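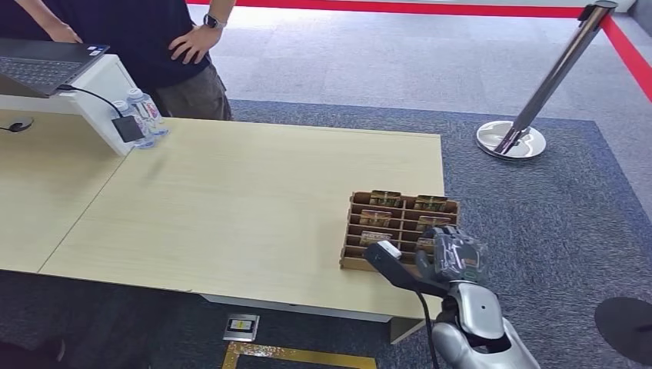
How should small flat packets be stored so that they can be found and taken one at a time?

Small flat packets are best stored upright in a tray divided into compartments, with one kind of packet to each compartment and the printed face turned towards the person using it.

Figure 3. Compartment tray with small flat packets standing upright, near the edge of a pale wooden table.

4.2 Arrangement of packets in divided trays

The previous section dealt with packets kept in open bowls and in the cartons in which they were sold. The present section turns to divided trays of the kind shown in Figure 3, in which a grid of small compartments is arranged in several rows. The packets considered are light, flat and sealed, such as those used for single servings of tea, sugar or savoury snacks. They bend easily and slide over one another when laid in a heap, and users of open bowls often lifted several before settling on one.

Trays were placed in the staff kitchens at Brelerthorpe and Cloncombe for the whole of the study period. Each kitchen was given the same stock at the start of the week, and users were told only that the contents were free to take. Removals were entered on a sheet kept beside the tray. Across the two sites 1,279 removals were entered, and the sheets were checked against the remaining stock by Rommel Quiambao at the end of each week. Differences between sheet and stock were small and did not favour either site.

Standing the packets on their short edge had a clear effect on how the tray was used. An upright packet in a divided tray usually shows part of its printed surface above the divider, and can be gripped at the top without touching its neighbours. Where packets had been laid flat in the same compartments, users tended to tip them out or to slide a fingernail beneath them. In interviews, 49 members of staff were asked which arrangement they preferred, and the upright arrangement was chosen by a large majority at both sites. Those who preferred packets laid flat mostly mentioned the wish to fit more into the tray.

The depth of the compartment matters more than its width. When the divider reached most of the way up the packet, the name of the contents was hidden and users drew packets out to read them. When the divider was low, packets leaned forward and covered the row in front. Leonie Mahuika, who refilled the trays at Cloncombe, recorded that leaning was most common in compartments holding a single packet, and that a folded strip of card behind the packet was enough to prevent it. The same remedy was later adopted at Brelerthorpe.

Some compartments were left empty on purpose. A full tray looked tidy when first set out, but packets returned after being picked up had no obvious place to go and were pushed into whichever compartment was nearest. With free compartments available, returned packets were kept apart from the rest and could be sorted at the next refill. Front compartments emptied sooner than back ones throughout the period, and staff at both kitchens took to moving older stock forward before adding new packets behind.

The position of the tray on the table was not controlled. At Cloncombe it shared a surface with a kettle and cups, and spills led to the loss of one tray in March. The replacement was raised on a low rack. Labelling of the compartments, which was tried only at Brelerthorpe, is considered in Section 4.3.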